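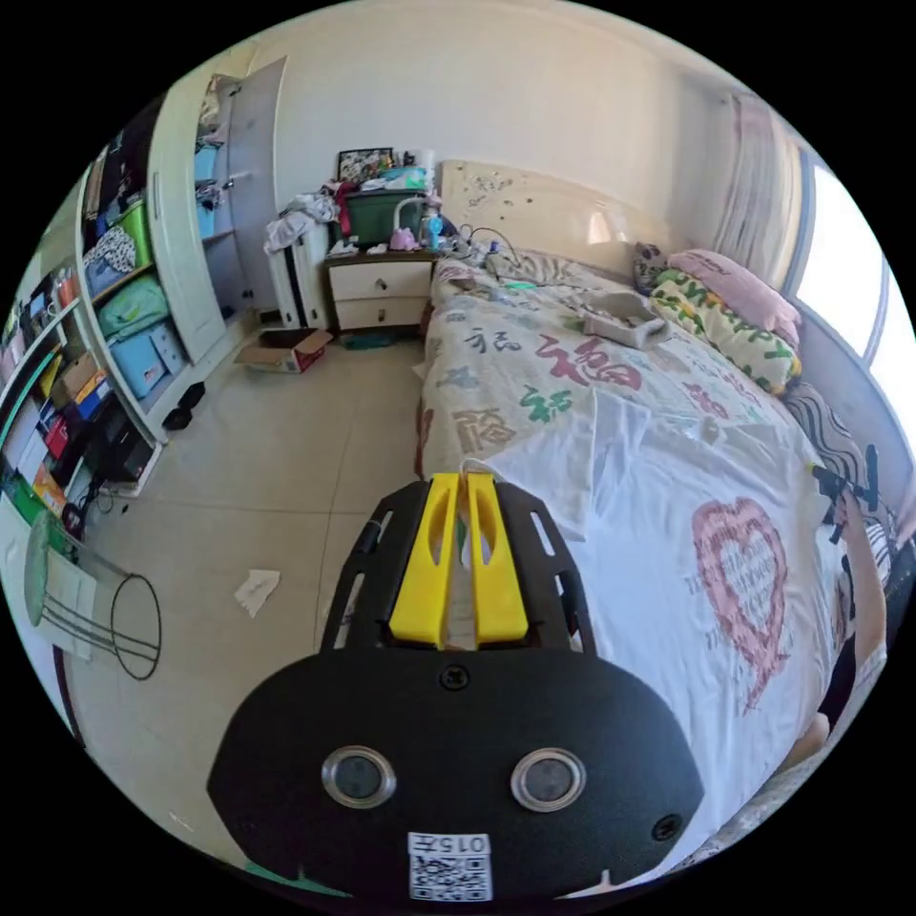 Gripper 015, label upside down from where I stand. White cloth with the pink heart print on the bed.

Wednesday, September 27, 2023

House rules for shirt folding, version 2. Version 1 was a sticky note from Igor reading "be consistent," which we all followed in our own way.

What I want us to agree on before the Utport batch:

1. Clear the floor on both sides of the bed before picking anything up. Slippers and boxes count as floor. So does my foot, according to Szymon.

2. Read the label out loud at the start of a take and write it down. Left and right got swapped in the log for most of a morning at Ivport, and 500 takes had to be relabeled by hand (mine).

3. Shirt goes down flat, collar toward the head of the bed. Tucked sleeves are fine as a starting state — log them as tucked. No fixing things with bare fingers once the take has begun.

4. Press down with the tips only until the fabric stops sliding. If the quilt comes up with the shirt, that's a failed grasp, however nice the fold looks afterward.
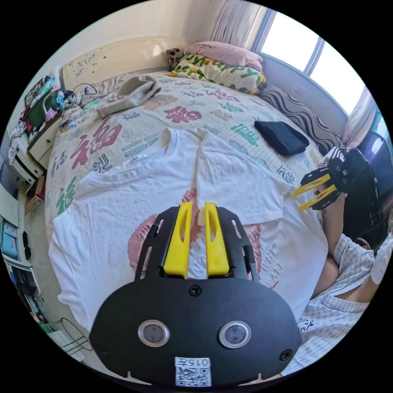

5. Stop after 5 failed grasps and reset. Igor once went to eleven out of pride. The take is unusable but we have kept it for morale.

Still open: do we strip patterned bedding? Witkowska's checklist says plain sheets. I say real beds have quilts on them, and Flallik wants nearly 2000 takes by October, so I'd leave the quilt alone and note it in the log. Szymon to decide. Ask him after lunch.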